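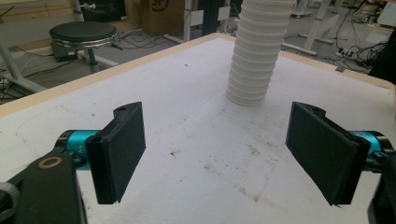

Reports > Skirnier hand kit review > Progress report to Rallberg

Date: 2021-08-06

With this report we inform you how the review of the Skirnier hand kit is going. The kit was bought with your grant for 2825 euros and it arrived complete, except the printed manual, which the seller later sent to us as a file.

The first part of the plan is finished. We put the kit together, made the settings and wrote down all steps. Assembly took two working days. The manual promises one, but the screws for the finger brackets are not sorted by length and we lost time with this.

In the second part we work with light household things on a table. Stacked paper and plastic cups are the main task at present, as Flevham asked for it in their letter. Of the 24 tasks on the list, 5 are still open. Four of them need thin objects, and for these we wait for the softer finger pads. The pads are offered by Onyshchenko as a spare part and are not included in the price of the kit.

Our opinion until now: the joints are well made and the fingers are easy to change. The software is weaker. After each restart the opening width must be set again by hand, and the seller has not yet answered our question on this matter.

The costs are inside the budget. We ask for your permission to pay the finger pads from the travel money, which we did not use. The full comparison with the second kit will be sent in September.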